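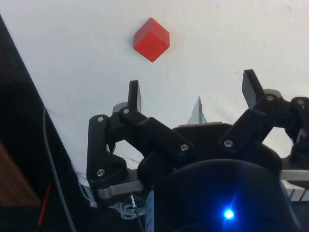 Nisha Garg told me on the phone last week that she had stopped buying bread from the supermarket altogether, and that if we moved the Saturday bake sale to a later start she would never forgive me. Message received, Nisha! The doors will still open early.

FOR IMMEDIATE RELEASE

Bornham, Saturday, August 29, 2026

Katiyar Bakehouse to open a second shop on the old Bornham market street

I've been putting off writing this because I kept thinking something would go wrong with the lease. It's signed now, the keys are on a hook in my kitchen, and I'm very happy to say that Katiyar Bakehouse is opening a second shop in September, two doors down from where the shoe repair place used to be.

For anyone who doesn't know us, I'm Pankaj Kanaujia, and I've been baking in this town for 13 years, first out of a rented church kitchen and then at our shop on the hill. We make sourdough, rye, seeded rolls, a cardamom bun that people get oddly protective about, and a flat onion bread that was my aunt's recipe (she would like it known that I use too much salt). The hill shop stays exactly as it is. Same hours, same ovens, same wobbly bench outside.

The new place is called Nindura, after the street my mother grew up on. It will carry all the regular loaves plus a lunch counter, something we've never had room for up the hill. Expect soup, filled rolls and a big tray of something sweet that changes whenever I get bored.

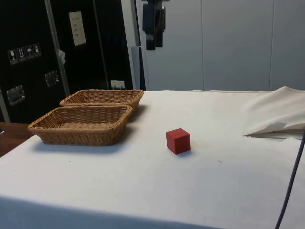 Will the bread be baked at the new shop? Most of it will come down from the hill ovens early each morning, and the rolls and buns will be baked on site.

We're also bringing in flour from Sutetti, a small mill I've been buying rye from for the past two years. Their wheat is a bit softer than what I'm used to and it took me a whole spring of sad, flat loaves to figure it out, but the crumb we're getting now is the best I've made. You'll be able to buy the flour by the bag too, if you want to have your own sad spring at home.

On opening morning the first 55 customers get a free small loaf, one each, and please don't send your kids around the line again. I know who you are. There will be coffee, and my cousins have threatened to bring a drum.

We're hiring as well. I need five people for the new counter, a mix of full and part time, and one baker who doesn't mind starting while it's still dark. You don't need experience for the counter jobs. You do need to be able to chat and slice at the same time (harder than it looks, ask anyone who's worked a holiday weekend with me). Drop a note in at the hill shop or just come and talk to me after the lunch rush.

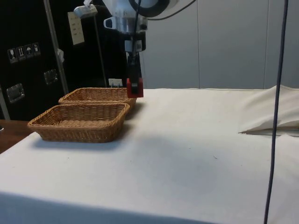

Wicker baskets on a white tablecloth.

Parking on the market street is still a headache, so walk if you can, or use the lot behind the library. Standing orders can be picked up at either shop starting opening week. Just tell us which one when you pay.

Press and local bloggers are welcome to come by the day before we open for a look around and something to eat. Ask for Pankaj at the hill shop counter, any morning except Monday.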